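Folding talk, notes to self. Berkby hall, Sep 13, 2023. 16 min then questions. Water!!

Start - hello, thanks to Oskari Laaksonen for the slot. Ask who here folded something this morning. Hands up. Ask who did it properly. Wait for laugh, if no laugh move on.

Why cloth is hard. A box has corners and they stay put. A tea towel has corners until you pick it up. Then where are they. Everyone in this room finds a corner by feel, runs the edge through their fingers, finds the next one. Do it now with the blue towel, slowly, dont talk while doing it.

The laundry at Figueroa, my first job. 4000 pieces in a week, mostly napkins and pillowcases. Woman on my left never looked down. I looked down the whole of May and was still slow. Her trick was she didn't pick up by the middle. I did, every time. You grab the middle, you get a bunch, and now you've got creases AND you still have to find a corner.

Slide - the two holds. Corner hold, bunch hold. Say them a couple of times so people remember the words, they come back later.

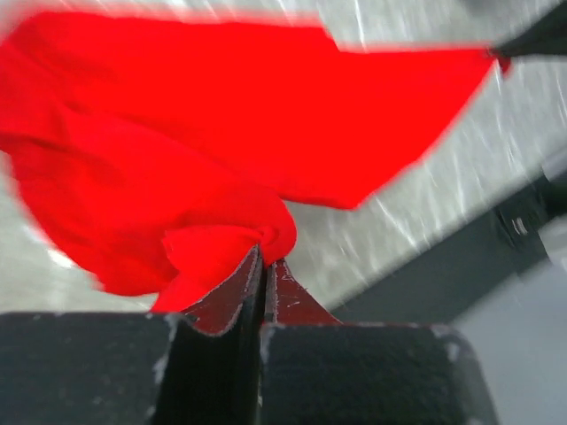
So, tension. Two points, pull till the line between them goes straight, stop there. Anything past that and you're stretching it, esp. knits. Cotton forgives you. Jersey doesnt. Whatever's hanging off the line will sort itself out if you give it a second, so give it a second. People rush this bit. I rush this bit.

Then the lay down. Far edge touches first, then bring your hands toward you. Not straight down, you trap air and get the bubble. Demo badly once, then demo well. Smooth from the middle out with the flat of the hand.

Colour - quick aside, skip if behind. Plain bright cloth on a pale table is easiest to learn on, you see the outline. Patterned stuff hides its own edges. My gran's tablecloth, all those little flowers, couldnt tell front from back.

Fitted sheets. They will ask. Say: corners inside corners, and then lower your standards. Zalon handout has the drawings, page 2, pile is by the door.

Vedard numbers if anyone wants them: 532 napkins folded over the trial, 177 had to be redone, nearly all of those started from a bunch hold. Dont read the whole table out. Just those two and the bunch hold thing.

Practice bit. Pairs, one towel each pair. One person calls "corner", other has to find it eyes shut. Five minutes, then swap. Go round and check thumbs - thumb on top, always.

Wrap up, go back to the two holds. Ask them to say them. Questions. Get towels BACK this time, count at the door. Keys to Oskari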